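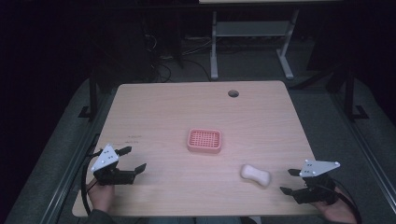 Giving up shower gel

14/09/2025

I stopped buying shower gel in January. There wasn't much thought behind it. The bottle ran out, the shop in Drenska had nothing but the expensive stuff left, and there was a stack of plain white soap on the bottom shelf. I bought two bars and went home.

I had not used bar soap since I was a child. My grandmother kept one by the kitchen sink and it was always cracked and grey along the top, so I suppose I thought of it as a thing for old houses. The first week felt odd. My skin was tight after washing, mostly on the shins and the backs of my hands. We have hard water here and that doesn't help, as soap leaves a film with it. I moved to a milder bar from Zurnent, made with more oil, and the tightness went after a few days. The film on the tiles did not. I wipe them down at the weekend with vinegar and warm water and rinse well.

The bigger problem was mush. I kept the bar on the edge of the bath, where it sat in its own puddle and was half gone in 13 days. I tried a flat china dish next, which was worse, as the water had nowhere to go. What works is anything with holes in it, kept out of the spray. Mine is on the windowsill now. It is also worth leaving new bars unwrapped in a cupboard for a few weeks before you use them. They dry out and harden and then last longer, and the towels smell nice in the meantime.

Hair is a different matter. I tried a shampoo bar from Stamon for a month and did not get on with it. It was fine at the roots and sticky at the ends, and a vinegar rinse only made me smell of chips. I am back on bottled shampoo and don't plan to try again soon.

As for money, I do spend less, though I haven't kept the receipts. A bar lasts me longer than a bottle of gel did, probably because I used to pour out far too much. The bin is emptier as well.

Travelling is easier than I expected. I took a bar to Kamel in a tin, and there was no worrying about it leaking over my clothes. The one mistake was shutting the lid straight after a shower on the last morning. By the time I got home the soap had stuck to the bottom and I had to prise it out with a butter knife. Now I dry it on a flannel first.

Small ends get pressed on to the next bar while both are wet. Sometimes they hold and sometimes they fall off in the shower and go down towards the plughole. I have read about melting them down in a pan to make new ones, which sounds like a lot of washing up - I might try it in winter when I have a jar full.

Next job is finding something better than washing-up liquid for the kitchen sink. I've got a block of dish soap on order and will write about it if it's any good.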